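Fruit Count

The Verkov gripper had been on the left arm since morning, and Ekua Korletey did not like it. It closed fine on the apples. It was the lime she worried about.

"Run it again," said Adwoa Amoah, who had the score sheet.

Ekua ran it again. The lime came up a little way, turned between the fingers and dropped back into the wire.

"Fifty-nine," Adwoa said, and wrote it down.

The right arm carried the Ofori. The Ofori had reached 85 before lunch and then begun to hesitate over the cucumber, going down, stopping, going down again. Mandell wanted one gripper chosen by March. He had asked for 2000 picks from each and had gone home on Friday sounding sure of the answer.

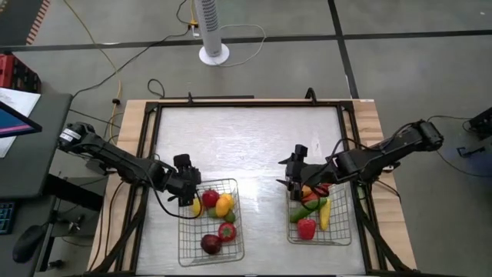
Both arms over their baskets, Verkov left, Ofori right.

"He'll pick the Ofori," Adwoa said.

"He picked it before we started."

"Then why are we in on a Saturday?"

Ekua didn't answer. She opened the wrist camera view and made it fill the window. She had spent four years at Pliltine looking at rooms this way, past two dark fingers, and she still found it restful. People in it were only shapes. A person in a white shirt sat behind a robotic arm, facing a workstation, and could have been anyone.
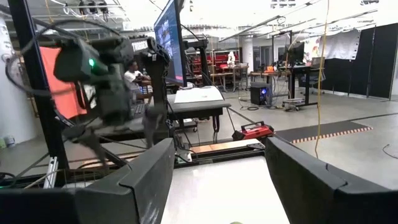 The room from the wrist camera, between the fingers.

"You're not scoring that," Adwoa said.

"No."

She closed the view and brought up the log from the week before. Run 1642 was marked as a good pick. She remembered the run. The lemon had fallen, and Mandell had been the one holding the sheet.

She turned the screen so Adwoa could read it. Adwoa read it twice.

"Do we tell him?"

"We finish the Verkov first," Ekua said, and sent the left arm back down for the lime.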